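Ticket 586 - dryer in the Dosgate laundry room stops mid-cycle
Status: open, again

Logged Thursday, June 22, 2023. The Smadi dryer on the left runs for nine minutes, beeps twice and shows E4. The manual says E4 means "see manual".
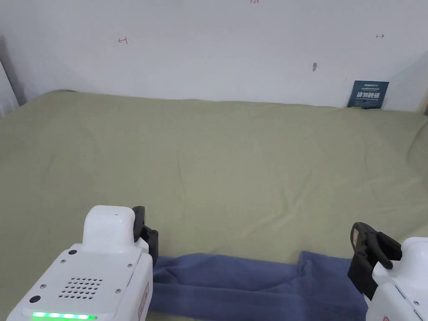 First try: cleaned the lint filter. It had grown a sort of felt hat. Ran a load of towels, E4 at nine minutes. Towels warm on the outside and damp in the middle, like a motorway pasty.

Second try: pulled the machine out and checked the vent hose. Kinked behind the skirting, so I straightened it and pushed the machine back, which kinked it again. Straightened it again with more feeling. E4 at 11 minutes. I am calling this progress.

Third try: rang Tarnbridge, who sold us the thing. Was told to switch it off at the wall and on again. Did so while they listened. E4 at nine minutes, so we have given back the two we gained.

Fourth try: swapped the moisture sensor for the spare from the Clurkach site (part 1016, two screws, one of them now living under the dryer). Full cycle, no beep. Closed the ticket.

Update, next morning: E4. Reopened the ticket. The right-hand dryer has started doing it too, possibly in sympathy. New control board on order, 206 pounds plus delivery. Until then please use the line in the yard, and bring your own pegs.

Clurkach Site Services | Faults desk: ext. 100 | Back to top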